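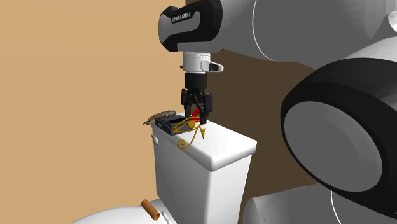

Kuvari bathroom set, tank-lid clutter, gripper down at the red piece.

Savvas Politis
Notes on Kuvari after a month of use. It's a hosted simulation service for arm manipulation: you pick a room, pick an arm and gripper, set how much clutter you want, and it returns rendered episodes with the joint logs. We pay for the mid plan. No discount, no arrangement with them.

Rooms first. Kitchens and offices are what every vendor sells. Kuvari also has bathrooms, and I wanted those for placement on narrow surfaces. A toilet tank lid is a good test. It's shallow, there's a wall close behind it, and the arm has to come in from above.

Clutter is drawn from a general object pool with no regard for the room. You get an Eye of Horus ornament lying on a cistern next to an open black box and something like a feather. Fine for grasp work. Bad if you're training anything that should learn where objects belong. There is a "room match" filter in the settings, but in August it did nothing I could measure.

Thin geometry is the weak point. The gold ornament is all slender curved strokes, and its tail hangs over the front edge of the lid. In the render that looks right. The collision shape is another matter: by default Kuvari wraps objects like this in a convex hull, so the gaps between the strokes are solid as far as the fingers are concerned.

You can ask for decomposed collision shapes per object. Do it. Episode time went up by a factor of 2 for us and the false contacts around open shapes mostly went away. The option is under Physics, then Advanced, and it resets to hull whenever you clone a project. I filed that one.

Rendering: flat. Smooth shading, soft gradients on the arm, walls in plain tan and brown with no texture at all. White tank against a white wrist flange gives a detector very little to hold on to. We ran the output through our own randomizer before training. If you don't have one, Løken's does the job and reads Kuvari's export as is.

Camera placement is better than I expected. You can mount a view close to the robot's own body and accept that the arm and housings will fill a good part of it. That kind of blockage is what we deal with on the bench, and most packages give you a clean tripod view by default.

Throughput on the mid plan: 800 episodes overnight with hulls, on 4 workers. Failed jobs restart by themselves but are billed again. Support credited us for 13 of them after I sent the job list. Took two emails.

Compared with Plundon: Plundon has better contact and a worse object library, and you host it yourself. Compared with Gronier: Gronier looks much nicer and I would not trust its friction values for anything small and glossy.

Export format is sane. Joint states, gripper width, object poses, all on one clock. Object names are internal IDs unless you tick the label box, so tick it before the run. There is no way to add labels afterward.

Someone asked about soft objects. Not supported — the feather-type items are rigid bodies with a texture on them. They slide, they don't bend.

We're renewing on the monthly plan, with decomposed shapes on. I'll post the config file once I've stripped our paths out of it.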